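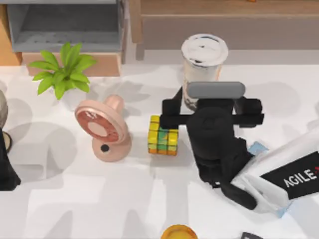 Ticket 1511: sim success rate drops after texture update
Print | E-mail | 0 shares

Opened by Kadri Toom. Policy trained on Ellik scenes, scored over 25 rollouts per object. Since the update the cube passes 19. The cup is unchanged.

Nyokabi Shemweta: Same checkpoint, old textures, shadows off?

Kadri Toom: Shadows on in both. Seed 1275 in both.

Nyokabi: Then check friction. The new cube asset came in with the default value.

Kadri: Confirmed, default. Set it back by hand and am rerunning all objects tonight. Leaving open.

2 comments | E-mail this ticket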